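Warnasach Community Help: Automation and Home Robots

How many examples should we record before changing the arrangement of the room?

Posted by Sulastri Sembiring

Our group at Usdale is gathering demonstrations for a learning system intended to handle household laundry. We have 163 accepted recordings, all made with the dryer door open and the basket on the floor in front. The machine and the basket have not been moved since December. We should be grateful for advice on whether to continue as we are or to introduce variation now.
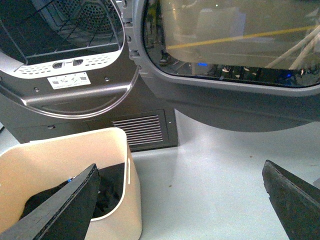
Should failed attempts be kept?
Keep them, but mark them as failed and store them apart from the accepted recordings.

The second matter concerns the remainder of the room. Plants stand on the floor near a white partition, and there is a cable on the floor by the wall. It has been proposed that these be taken away before further recording.
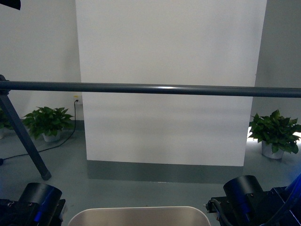 Replies

Leszek Sadowski
Variation should be introduced at this stage. A system trained on a single arrangement tends to learn the position of the basket along with the task. In the Pietrzak work we moved the basket after every nine recordings and noted each change in the log. We stopped at 380, by which point further recordings brought little improvement. The plants may remain, provided that they are shifted from time to time. The cable should be secured for reasons of safety, whatever is decided about the recordings.

Wiesława Bielecka
I agree with the above as regards the basket. Please also vary the garments. Dark clothing is difficult to distinguish against a dark surface, and a set containing little else will serve you poorly. Operators should be rotated as well, as each person has a habitual way of closing the gripper.

Mieczysław Lis
We did 612 and it was fine. Leave the plants.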